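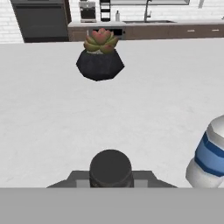 Ondley Counter Arm, for staff kitchens, canteens, hotel breakfast rooms and serviced apartments. One arm, one gripper, one long counter. It clears, it moves things to where they belong, it leaves the rest alone. The view is our simulated kitchen, where every job gets run before it goes near a real one. The potted succulent in its faceted black pot stands a long way out across bare white countertop, the blue-striped container is close in at the right, and those are two different reaches with two different speeds. Far reach slow. Near reach slower if it's ceramic. Your own counter gets built the same way, from a tape measure and a few phone pics.

Search products, parts, manuals Go Clear

What it does

Picks up single items from an open counter and sets them down somewhere else on the same counter. Pots, jars, bottles, mugs. One at a time. Does not stack. Does not wash up. Will not open a drawer or a cabinet in the current version, please stop asking the sales line, it's on the list.

Works from a short job list your staff write themselves. Plain words on the tablet: move this, leave that, stop at 3 pm. Change it mid shift if you want. Last change wins.

Sizes and part numbers

Arm with standard gripper: order code 1838
Soft pads for glazed and ceramic items: 1733
Wall bracket kit: 2195
Reach along the counter: 3000 mm, bracket kit or bench mount, same figure for both

Power is a normal wall outlet. Needs to be on its own, no extension leads, no sharing with the coffee machine. We have had calls.

What changes for the people who work there

This is the bit buyers skip and staff ask about first, so it goes here and not in the back of the manual.

The first two weeks are more work, not less. Somebody has to teach the job list, somebody has to walk over when it pauses. Plan for that. Put it on the rota as real hours. The sites that went badly were the ones that cut the hours on day one and then wondered why the breakfast team hated the thing.

After that the walking drops. Fewer trips down the counter and back with one jar in your hand. Platton (hotel kitchens, two sites) moved theirs in during February and kept the same headcount. The morning team now starts on prep instead of clearing. They also asked for the pause sound to be turned down, and so did everyone else, so it now ships quiet.

Some jobs get duller. We've been told this more than once and it's fair. If you take the easy clearing away from a person, what's left can be all the awkward stuff, back to back, with no breather. Ogundipe Catering dealt with it by giving clearing back to people for the last hour of the shift and letting the arm sit. Good idea, we stole it, it's now a setting called Hand Back.

Who is in charge of it: whoever is on the counter. Not head office. The stop button needs no login and the arm doesn't report who pressed it. Stops are logged by time only. A few buyers have asked for names to be added. No.

Where things go

Staff have to agree on where things live. Sounds small. It was the biggest argument at nearly every install, the arm wants one answer and a kitchen usually has four. Do this before the fitting day. Tape on the counter is fine. Leave items you never want touched on the Leave list, plants and so on, and it will plan its route past them.

Keep the middle of the counter open where you can. It copes with clutter but it gets slow and people start reaching in front of it, wich is how you get a pause every minute.

Fitting

One day. Morning for the mount, afternoon for the job list with your team, not just the manager. We won't sign off without at least two people from the shift in the room. Mindville training days can be added if you've got more than one site or a lot of turnover.

Cleaning: damp cloth on the arm, pads come off and go in warm soapy water. No spray into the gripper. No degreaser on the pads, they go sticky and then they go in the bin.

In the box

Arm, gripper, bench mount, tablet, power cord, stop button with long cable, printed quick card for the wall. Soft pads and wall bracket sold seperately.

Lead time depends on the mount. Bench is quicker. Send your counter length and the phone pics with the order and we can start on the simulated run the same week. You get the recording back with notes, and your staff should see it too.

Returns inside the trial period, no form, just call. Keep the packaging.

We use cookies to remember your basket and your region. Accept all Manage choices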